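Hi Munther,

Progress report number two on the Clundomar handheld gripper kit review, and this one is longer than the last because a lot more got done. Grab a coffee. I'll start with the money and get it out of the way.

Spending is on track. The two kits came from Rolberg at the price they quoted, the spare finger pads were extra, and the only surprise was the return freight on the first left-hand unit (more on that below). I moved a little from travel to cover it. We still have enough for the second round of recording and for the write-up, and I'm not asking for anything new in this report.

So, where are we? The plan you signed off on had me trying the kit as an ordinary customer would: unbox it, set it up from the printed guide, record two-handed tabletop tasks, and see whether the recordings can be used to train an arm without weeks of cleanup. We have 914 recordings in the can as of November. The target for the whole project was higher than that, but I always expected the first half to go slower, and it did.

Setup first. The guide is decent up to calibration and then it gets thin. It tells you to hold each gripper still in front of the camera until the software beeps, but it doesn't say how close, and it doesn't say the hands should be done one at a time. I did them together, got a beep, and lost most of a morning to recordings where left and right were swapped. I wrote to Rolberg about it and they sent a corrected page the same afternoon, so full marks for support. I'd still like to see it fixed in the box, and I've told them so.

The left unit from the first kit had a sticky trigger. It would close fine and then open late, which you barely notice in your hand but you sure notice in the data. They swapped it with no argument. The replacement has been good.

Now the part I was most curious about – comfort. The sales page makes it sound like you can use these all day. You can't, or I can't anyway. After 100 recordings my forearms wanted a rest, and the people helping me said much the same thing in stronger language. We settled on short sessions with a proper break between them, and the quality went up right away (fewer drops, fewer of those jerky little corrections when you miss a grab). I'd put the session length in the final review as a real buying point, because anyone costing out a project will need to plan for more people than they think.

Tracking has been the pleasant surprise! The marker cubes hold up really well when you're working out in the middle of the table. Trouble comes when one hand crosses in front of the other, and then the hidden one drifts until it shows up again. The software flags most of these itself. I threw out 101 recordings in total, almost all for that reason, and we got better at it once we learned to keep our elbows out.

For tasks I've stuck with everyday stuff: picking up, passing from hand to hand, putting down, turning over. Soft and floppy items are where this kit earns its price. A cap is a great test because the brim and the crown want completely different grips, and thin stems tell you in a hurry if the finger pads are too stiff.

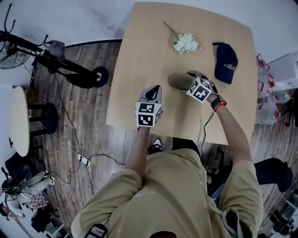
Can one person run the kit alone? You can record alone once calibration is done, but calibration itself goes much faster with a second person at the laptop.

I also spent a few days with the Benjelloun office, who lent me their Brikik software license so I could compare exports. The Clundomar files opened there after one small change to the time format. I'd call that a pass, though the conversion script needs to be part of the download and right now you have to ask for it.

What's left: the second round of tasks, which leans on two hands working at the same time; a training run on the cleaned recordings; and a side-by-side on cost per usable recording. I'd like 10 more working sessions before I stop collecting. The training run is the piece I'm least sure about, mostly because I'm sharing the machine time and don't control the queue. If it slips I'll let you know early.

Two things I need from you. Could you confirm whether the review should cover the single-hand version as well? Rolberg keeps offering me one, and I've been putting them off. And please send over the report template if it has changed – I'm still using the old one for the cost tables.

The cleaned recordings and the rejects are both in the shared folder, with my notes on each batch. The notes from the first week are messy and I'll tidy those up before the next report.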